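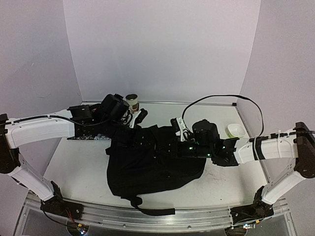 Arbeitsfläche mit zwei Roboterarmen

Gebetspultauflage Lirnier 700
Artikelnummer 2406

Die Auflage Lirnier 700 ist für Lesepulte in Synagogen, Kirchen und Andachtsräumen bestimmt. Sie nimmt Gebetbücher und gebundene Lesungstexte auf und wird ohne Bohrung auf das vorhandene Pult gesetzt. Die Breite beträgt 700 mm, die Neigung ist in drei Stufen einstellbar.

Bezug: Wollfilz, wahlweise dunkelblau oder bordeaux
Zulässiges Buchgewicht: 3000 g
Buchstütze: abnehmbar, Höhe 200 mm
Hersteller: Worku, Werk Lullstead

Gemeinden können eine Widmung in deutscher oder hebräischer Schrift einsticken lassen. Der Text ist bei der Bestellung schriftlich einzureichen; bestickte Bezüge sind vom Umtausch ausgeschlossen. Bestellungen zu den Hohen Feiertagen müssen bis Anfang August vorliegen.

Ersatzbezüge sind über die Reihe Flulten erhältlich. Ansprechpartnerin für Gemeinden ist Cremilda Lins, Abteilung Sakralausstattung.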